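Search this site Go

Notes from the Footbridge Desk

The Kustel crossing is shut again, and for once it's nothing to do with the river. Regular readers will remember that the bridge closed in January so the bearings at the east abutment could be replaced. The bearings went in. They are very good bearings. They are so good that the deck can now move the way its designer wanted it to in the first place, and the handrail, which had spent decades bolted to a bridge that didn't move, has taken this badly.

For anyone new to the list, Kustel is a three-span steel footbridge, 312 feet end to end, with a timber deck and a slight hump in the middle that cyclists complain about in one direction only. It was built with one fixed end and one sliding end. Steel grows on a hot day and shrinks on a cold one, so you hold it still at one side and let it slide at the other. The sliding end at Kustel rusted solid sometime before I moved here. All that growing and shrinking had to go somewhere, and it went into the top of the abutment, which cracked, was patched, cracked again, and was finally painted a cheerful cream.

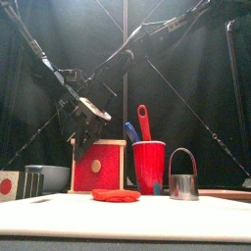

Severyn Yurchenko, who drew up the repair, had allowed for an inch and a quarter of travel at the joint. The deck uses nearly all of it. The handrail, though, runs straight across the joint onto the stone parapet with no break at all, because whoever replaced it after the flood had a long piece of rail and wished to use it. On the first properly warm afternoon the rail pushed two of its own posts out of plumb and popped a bracket into the reeds. The bracket has not been recovered. If you find it, Severyn would like it back, mostly to look at it.

The fix is not complicated. The rail gets cut at the joint and fitted with a sleeve, so one side can slide inside the other while still stopping a child from falling through. Hinix quoted for the job and promised the sleeve in stainless, then mentioned that stainless touching the old painted steel would need isolating with plastic washers, then mentioned the price of the washers. We have 43 posts on that side and for one awful evening it looked as if all of them would need doing. It's only the four nearest the abutment. I have asked for this in writing.

Meanwhile the detour is by way of the road bridge at Bugti, which adds a mile and a half and has a sidewalk the width of a cafeteria tray. Please walk facing traffic. Please also stop emailing me to say that the closed bridge looks fine. It does look fine. So did the abutment, in its cream paint. 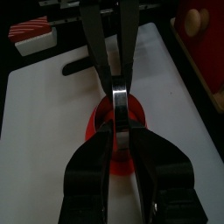 A word on weight, as it came up at the open meeting and I gave a poor answer. Eusebio Correa asked whether the new bearings mean the bridge can carry more people. They don't. The posted limit is set by the main beams, and the beams are the same ones we had before. What the bearings do is stop the beams from fighting the abutment, so the load they carry is the load we thought they carried. The limit for organized events stays at 300 people on the deck, and marching bands are still asked to break step. Oksana Tymoshchuk tells me the high school band has never been in step, so we may be safer than we know.

Bláthnaid Mulcahy also wants it recorded that the hump is deliberate. It's called camber, it was built in so that the middle span wouldn't sag to the eye under its own weight, and she'd be grateful if people stopped offering to have it flattened.

On money: the repair fund stands at a little more than it did last time, thanks to the plant sale and to the person who left $3000 in the name of a dog. Most of that will go to the sleeve, and what remains will go toward scraping and repainting the underside of the west span, where the rust is only on the surface and we would like to keep it there.

Work on the rail starts once the sleeve arrives from the shop in Grustolel. I've been told two weeks, so I'm planning on five. The gates at both ends will stay locked until Severyn has walked the full length with a tape measure on a hot day and again on a cool morning. If you see him out there staring at a gap for twenty minutes, leave him be, he's reading it.

Next month: drains, and why ours point uphill.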